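Sorting and storing loose building bricks

By Zübeyde Akgül

You need a clear tabletop, a couple of wire baskets and a free Saturday morning. My own collection is 2,273 bricks, so I work through it a handful at a time.

Step 1. Put a few bricks on the table

Take a small handful and spread it where you can see every color. A pale, smooth top works best. Keep the rest in the tub.

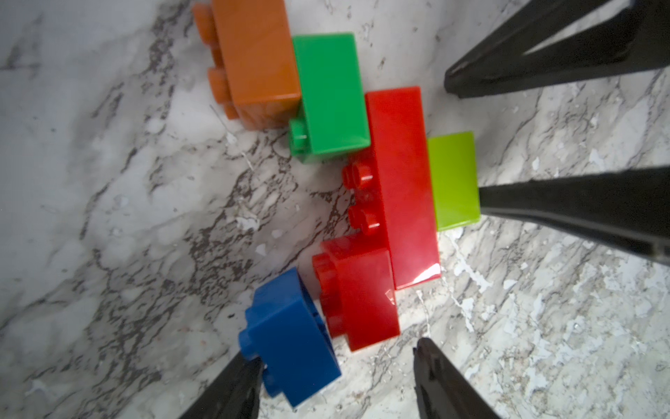 Orange, green, lime, red and blue bricks on the marble-pattern top.

Step 2. Pull out one color

Pick the color you have most of and move it away from the others. Leave a hand's width between the piles. If two bricks are stuck, rock them sideways and don't pry with a knife.

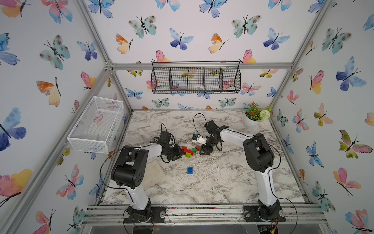
Step 3. Keep the middle of the table clear

Hang your storage on the walls. Wire baskets let you see what is inside. One with dividers will take a color per compartment, and a plain open one is fine for odd pieces. Very small parts fall through the mesh, so bag those first. 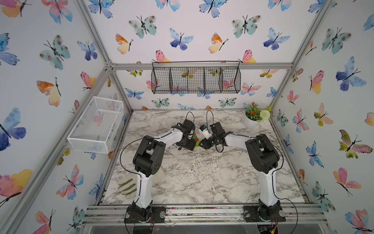 Divided black basket at the back, white mesh basket on the left wall.

Step 4. Label and count

Write the color and number on a tag. My red tag says 453. Update it when you add more.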